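4. The Handoff Event

Teams at the Pomel student robotics meet choose their own events, and the members of the Kavutgate club chose the one with the shortest rule sheet. An empty plastic tub must be taken by its rim, lifted, and set back down on the mat without being dragged, dropped or folded. The rule sheet fits on half a page. The club's notes on how to do it run to 665 lines, a fair portion of them in capital letters.

This section covers the preparation for that event. The arm controller, Mac Suibhne, was inherited from an earlier class along with its name, which the present members have declined to explain. The grasp planner, Skivis, was written from scratch between February and the meet.

4.1 Choice of object

The tub was picked for looking easy. It has straight walls, a thick rim and one color, and the members argued that a machine unable to find a turquoise tub on a dark mat had no business looking for anything smaller (Fig. 4). The argument was sound as far as it went. It was made before anyone had looked at the tub through a wrist camera. 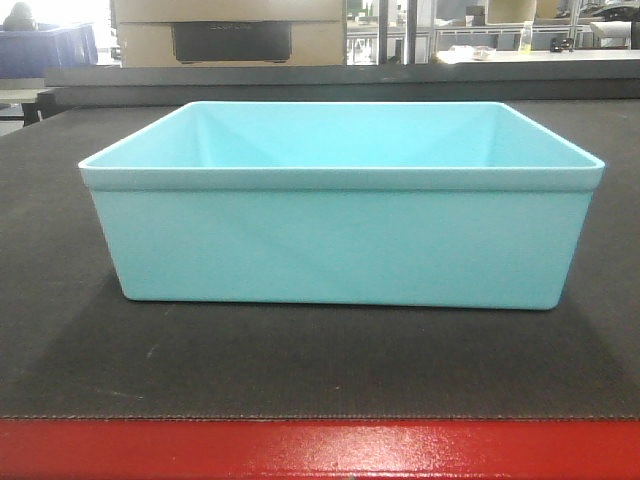 Fig. 4. The turquoise tub on the work mat, fixed camera.

From the fixed camera, color thresholding found the tub in every trial we ran. The students' first draft of this paper devoted a page to this success and half a sentence to the rest of the project. We have adjusted the proportions.

4.2 What the wrist camera sees

Close up, the tub stops being a tub. The wrist view holds a large shiny field of aqua, a pale strip where the rim is, and whatever lies on the other side of it. The overhead lights show up in the plastic as small white patches with crisp edges, and an edge detector, being an honest sort of program, reports them as edges. Early versions of Skivis planned a number of confident grasps on the reflection of a lamp.

The floor side is no kinder. It can include chair parts, and shoes. The members' first remedy was a written rule that all persons stand back from the bench during a trial. The rule was adopted without dissent and has been observed by several of the people who voted for it. The second remedy was to make the planner ignore anything dark and far from the rim, and this one we were able to enforce.

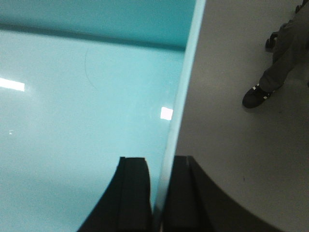

4.3 Finding the rim

The final method looks for one thing only: a long pale strip with aqua on one side of it and something else on the other. The "something else" is left undefined, a decision that shortened the code and ended a two-week discussion. Short bright segments are thrown out. Candidates that survive must run through the gap between the two fingers before the gripper is allowed to close. If no strip passes, the arm backs off and tries again, up to 5 times, after which it stops and waits for sympathy.

The background changes a good deal with the approach. On one side of the bench the camera looks past the rim at gray floor, and on another it takes in red hardware and office furniture.

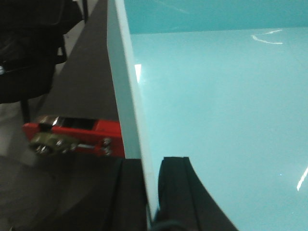

We tuned the strip test on 200 wrist frames labeled by hand. Labeling was shared out equally on paper. Agreement between labelers was high wherever the rim met a dark background and fell off where glare touched it, and one labeler marked a scratch as a rim with such conviction that we kept the label as a test case.

4.4 Approach from the conveyor side

The hardest approach was the one toward the conveyor. The white rollers are pale, regular and shiny, and a detector looking for pale things is naturally drawn to them. Each roller is short, so the length test rejects them singly. A row of them seen at a slant is another matter, and Skivis had to be told that a rim does not have gaps in it. That check was the last one added. We regard it as finished in the sense that the meet has taken place.

Of the 8 scored runs, 5 ended with the tub back on the mat and upright. The judges' sheet has a box for style, which was left blank.

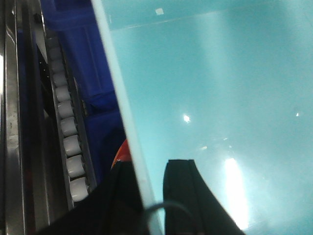 By the Kavutgate Robotics Club
Posted 2025-04-12
14 shares | 3 comments

4.5 Remaining problems

Glare on the rim itself is unsolved. When a bright spot sits right where the rim meets the wall, the strip breaks in two and both halves may be discarded for shortness. A matte tub would fix this, and was proposed, and was voted down as unsporting. Moving the lights was also proposed, but the lights belong to the building. Next term's members intend to join broken strips in software, and have so far produced a name for the module.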